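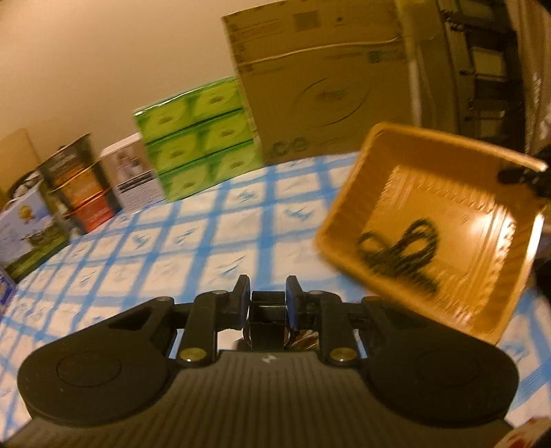
## 第五讲 桌面收纳:托盘、线材和靠墙的那一排

先说一句,这份讲义是我课前写的,课上讲着讲着肯定会跑题,所以以课堂为准,讲义拿来复习用。上一讲的衣柜作业我都看完了,叠毛衣那部分大家做得比我想的好,抽屉分隔那部分嘛……下次再说。

今天只讲一张桌子。蓝白格子桌布,一只浅棕色的塑料托盘,托盘里一卷黑色的线,桌布后沿靠墙排着一排包装盒。东西不多吧?可是我拿这样一张桌子讲过好几轮课,每次都能讲满40分钟,还有人下课了追着我问线怎么绕。

### 一、先看桌布

很多同学一上来就想动手收东西,我一般会拦一下。先看台面是什么样的。

格子桌布有个好处,我是很晚才发现的:它自带参考线!盒子摆歪了,跟蓝条一比马上看得出来。家里用纯色桌布的同学可以试试,摆完以后退两步,你会觉得哪里不对劲又说不上来,多半就是没跟桌边平行。格子布上就不会有这种烦恼(当然前提是桌布本身铺正了,铺歪的格子布比没有格子还糟糕,我吃过这个亏)。

铺桌布的顺序我习惯这样:

1. 桌面清空,擦一遍,等它干。
2. 桌布对折找中线,中线对桌子中线。
3. 从中间往两边抹平,别从一个角开始拽。
4. 选一条条纹对准桌子后沿,后面摆盒子全靠它。

第4步最容易偷懒。偷懒也行,只是后面会多花时间。

### 二、托盘是干什么用的

我问过很多人,家里有没有托盘,都说有。再问托盘里放什么,回答就五花八门了:钥匙、药、发票、半包饼干、不知道哪来的螺丝。

我的意见是,一只托盘最好只有一个主题。线就是线,文具就是文具。Etornam Abubakari上学期跟我争过这个,他觉得托盘的意义就在于可以什么都往里扔,进门一扔,晚上再分。这话也有道理,所以我后来把托盘分成2种讲:

- **中转托盘**:什么都可以进,但是当天要清空。放门口,或者桌子靠外的一角。
- **固定托盘**:只放一类东西,放进去就算归位了。

问题都出在把前一种当后一种用。当天没清,第二天也没清,第三天它就变成一层地质沉积了,下面是什么你自己都不记得。

再说托盘的样子。我喜欢浅的、边沿有一圈凸起的那种。浅,东西一眼看得完,藏不住;有边,斜着端起来的时候里面的东西会被边挡一下。底面有压花纹路的也不错,我个人的感觉是小东西在上面没那么爱跑,不过纹路里会积灰,擦的时候拿一把旧牙刷顺着刷就行。

颜色呢,浅底放深色的东西最好找。浅棕色里面放一卷黑线,老远就能看见。黑托盘放黑线,你们可以自己体验一下早上八点赶着出门时的心情。

### 三、线:绕、束、放

好,重头戏。几圈随手绕起来、有点乱成一团的线,大概每家都有。我自己包里现在就有一条,别学我。

先讲为什么会乱。大多数人是绕在手掌上绕,一直朝一个方向,每绕一圈线身就被拧一点点,拧到后来它自己就想弹开,一弹开就互相穿插。所以你觉得自己明明绕得很整齐,放进去过两天再拿出来就打结了。

我推荐的办法叫正反绕,做音响的人都会:

1. 左手捏住一头,右手顺着线往外捋,把拧劲捋掉。
2. 第一圈正常绕过来,叠在左手里。
3. 第二圈手腕往反方向翻一下,让线从内侧进来。
4. 正一圈,反一圈,交替到底。
5. 留一小截,用束带扎住,别拿线头自己去缠自己。

刚开始会觉得别扭,手腕不知道往哪边翻。没关系,慢慢来,课上我会一个一个看。短线不用这么讲究,松松地绕几个大圈就可以了,别折死角。线最怕的地方是插头根部那一段,好多线都是在那里坏的,绕的时候让那一段保持直的。

**束带**:我用的是Duron的布面魔术贴,撕开贴上都很顺手。Yaa Osei用的是面包袋上拆下来的扎丝,一分钱没花,她那个抽屉比我的整齐多了,我也没话说。橡皮筋不推荐,放久了会发黏,粘在线皮上很难弄。

**标签**:线一多就要写。写用途,别写型号。你半年以后不会记得型号,但你会记得“客厅台灯”。写在一小片纸胶带上,对折粘成小旗子,贴在靠近插头的一端。

**放进托盘**:放平,不要叠。一只托盘里如果要放第二卷,就放在旁边,中间留出一根手指的空。我知道有人想说这样太浪费地方了,那就再拿一只托盘嘛。

### 四、靠墙的那一排盒子

包装盒要不要留?这个问题每一期都有人问,每一期我都回答得不太一样,哈哈。

目前我的标准是这样的。还在保修期里的,盒子留着;打算送人或者转手的,盒子留着;里面还装着没拆的东西,那当然留着。剩下的就拍一张外包装的照片,盒子压扁。去年我一口气压扁了79个,手都酸了,柜顶空出来一大片。

留下来的盒子,放在桌子上也不是不行,靠墙排成一排就比堆成一摞好用。一摞的话你永远只拿得到最上面那个。排的时候几个小地方注意一下:

- 印字的一面朝外,别朝墙,也别朝上。
- 后面贴着墙,前沿对齐。我前面说的那条蓝条纹就是在这里用的。
- 高的往两头放还是往中间放,看你自己,我喜欢从高到低。
- 每个盒子能单独抽出来,旁边的不会跟着倒。

最后这条请真的动手试一下。摆好以后随便抽一个出来,再放回去,如果要用两只手,就是挤得太紧了。

还有同学问空盒子和有东西的盒子能不能混着排。能,但空的请在角上做个记号,不然下次搬东西的时候你会把每一个都掂一遍。我用铅笔画个小圈。

### 五、前面这块空地

后面是盒子,一侧是托盘,那桌子前面呢?前面要留出来,这是你干活的地方。

我见过不少桌子,东西都收得漂漂亮亮的,可是人坐下来没有地方放胳膊。我自己的做法是:坐下来,两只手肘放在桌上,往两边打开,手碰得到的这一圈之内不放固定的东西。托盘要用的时候拉过来,用完推回去。杯子可以进来,别的先在外面等着。

### 课后练习

6月之前交,照片或者手写都可以,别写太长,我看不过来。

1. 挑家里一张桌子,只收这一张。收之前把上面的东西分成“每天用”“每周用”“不记得什么时候用过”。
2. 找一条乱掉的线,用正反绕重新绕一遍,扎好,放两天再打开,写写它有没有打结。
3. 给一只托盘定一个主题,写在纸条上贴在托盘底下。坚持一个星期,记下来有什么东西混进来了,是谁放的(不用写真名)。
4. 选做:把你最舍不得扔的一个包装盒画下来,说说为什么舍不得。

Kurnetti教室的柜子里有练习用的线和束带,来早了可以自己拿,用完请绕好放回去。下一讲讲厨房水槽下面,带手套。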